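Comparer deux jeux de garnitures sur une pince portative : mode opératoire

Laboratoire de préhension Odilley - fiche pratique
Mise à jour du 4 février 2024

La présente fiche s'adresse aux opérateurs chargés de comparer deux jeux de garnitures montés sur une même pince portative. Elle complète la notice de montage Clarnum, dont la lecture préalable est requise. Les essais portent sur la tenue de l'objet et sur la régularité de la fermeture. L'usure fait l'objet d'une fiche distincte, prévue pour mars.

Matériel nécessaire

Une pince portative équipée de sa caméra
Les garnitures Flestudano et les garnitures Parsons, non utilisées
Un chiffon non pelucheux
Le lot de 5 objets de référence
Le cahier d'essais

Préparation de la pince

Poser la pince à plat et retirer les garnitures en place. Nettoyer les surfaces d'appui au chiffon sec, puis monter le premier jeu sans forcer sur les bords. Une garniture mal assise se décolle généralement dès les premières fermetures - il convient alors de reprendre le montage et d'annuler les mesures déjà relevées.

Contrôler ensuite le retour de la caméra. Les doigts doivent rester visibles sur toute leur course et les marqueurs doivent être lus en continu, pince ouverte comme pince fermée. Ce contrôle s'effectue dans la salle où auront lieu les essais, sous l'éclairage qui sera conservé jusqu'à la fin de la série.

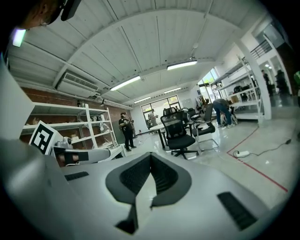 Lorsque la lecture d'un marqueur s'interrompt, modifier d'abord l'orientation de la pince par rapport aux luminaires. Le réglage de l'exposition n'intervient qu'en second lieu et doit être consigné dans le cahier, faute de quoi les deux séries ne pourront être rapprochées.

Déroulement des essais

Effectuer 40 prises par objet et par jeu de garnitures. L'opérateur saisit l'objet, le soulève, le maintient pendant deux secondes, puis le repose à son emplacement de départ. Toute prise au cours de laquelle l'objet glisse est notée comme partielle, même si celui-ci n'est pas tombé.

Le même opérateur réalise les deux séries. Une pause est observée au changement de garnitures, et le contrôle de la caméra est repris dans son intégralité.

Exploitation des relevés

Reporter les résultats dans le tableau 103 du cahier, objet par objet. Les moyennes tous objets confondus sont à éviter : un jeu performant sur les pièces rigides peut se révéler médiocre sur les pièces souples. Les prises partielles figurent dans une colonne séparée.

Les relevés complets sont transmis à Nigel Hulme, responsable des essais, accompagnés des enregistrements vidéo correspondants.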